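Learning to pick soft things from hand-held gripper demonstrations
Handout 6, course in robot learning, Varkerlow
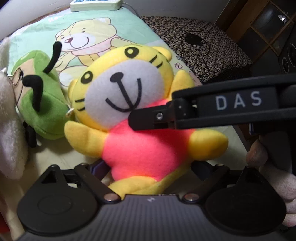
In the last lecture we looked at teleoperation, where a person drives the arm and the arm records its own joints. Today we take the other way. The person holds the gripper in the hand, does the task at home with ordinary objects, and no arm is needed until the test.

1. What is recorded

Each demonstration is a video from the camera on the tool, the path of the tool in space, and the opening of the fingers. The policy receives two past images and predicts the next 32 tool poses. We execute only the first 14 and then predict again. Please remember that the poses are relative to the present tool pose – with absolute poses the policy learns the room of the person who collected the data.

2. Why soft toys

A rigid block has one shape. A plush toy changes its shape when it is pressed, and the neighbours move with it. The colour is also a problem: a policy trained on one bright toy can learn "go to the colour" and ignore the shape. For this reason the Wovberg set mixes toys with bedding, cables and other household things.

3. Result to discuss

The baseline was trained on fixed-table data only and tested in 100 trials on unseen beds and sofas. It succeeded in 59 of them. Most failures were of one type: the fingers closed too early, before the toy was between them. We did not find a clear effect of lighting, but the test was not designed for this.

4. For the tutorial

Read the Khúc report, sections 2 and 4. Then answer in a few lines:
– What would you expect if we executed all 32 poses without a new prediction?
– How would you label a trial where the toy is lifted by one ear and then falls?

Bring your own failure categories, we will compare them in the group.

Related items
Handout 5: Teleoperation and its costs
Handout 7: Action chunks and delay
Skultora lab sheet: Calibrating finger opening
Reading list, November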